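Forums > Humanoids and Hands > Kits and Upgrades > Carkel hand kit, anyone running one?

Replies: 7 | Views: 369

noemi_villa
So the Carkel hand kit finally got bolted on over the weekend and I'm a little giddy. We had been limping along with the Prenda two-finger gripper for ages, and going from that to proper jointed fingers feels like getting a new robot. Setup took one evening, with most of it spent on cable routing (the manual shows a straight run down the forearm, and ours has a bend). After that the fingers homed first try -- no shims, no swearing!

Anybody else here using one? I'd love to compare grip settings.

boltbucket
Congrats! Mine's been on since May. Love the fingers, hate the connector. Push it until it clicks and then push it again.

quang_hau
I'll be the grump. For that money you could buy 2 Prenda grippers and still have change for spares. What are you picking up that needs all those joints?

noemi_villa
Fair question. Mostly soft stuff, cloth and bags, where the Prenda pinches one corner and drops the rest. I ran 100 picks on folded towels and the Carkel lost around 40 fewer than the old gripper did. Not a lab test, just me with a notepad and cold coffee.

mtb_dana
Are you running it bare or under a sleeve? I'm worried about fabric creeping down into the knuckles.

noemi_villa
Sleeve on! Ours is plain black cloth that comes down over the back of the hand and ends above the metal joints, so the joints and tips hang out below it, though one finger is partly tucked behind a fold. I did try a longer one and went back to this length. Wrist view with the fingers relaxed:

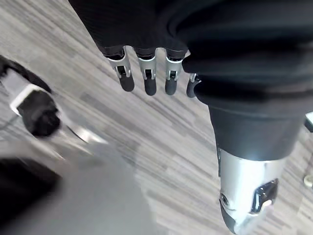
Quang Hầu
Okay, the sleeve length I agree with. I still say the tips are the weak spot on any of these hands, and Carkel charges by the full finger when one wears out. Aguirre will sell you tips alone. Have you priced a replacement yet?

noemi_villa
I have, and you're right that it stings. I asked Carkel about selling tips separately and got a "we're looking into it." If they do that I'd have almost nothing left to complain about, except the app, which forgets my grip presets every time I update it.

boltbucket
Export the presets to a file before you update. Learned that one the hard way.

mtb_dana
Has anyone got it talking to a Timeck controller? That's what's in my arm and I don't want to swap it out.

boltbucket
Yep, works fine, but turn the finger speed down at first -- the default is jumpy on the Timeck. I'll post my config tonight when I'm back at the bench.

Likes: 40 | Shares: 2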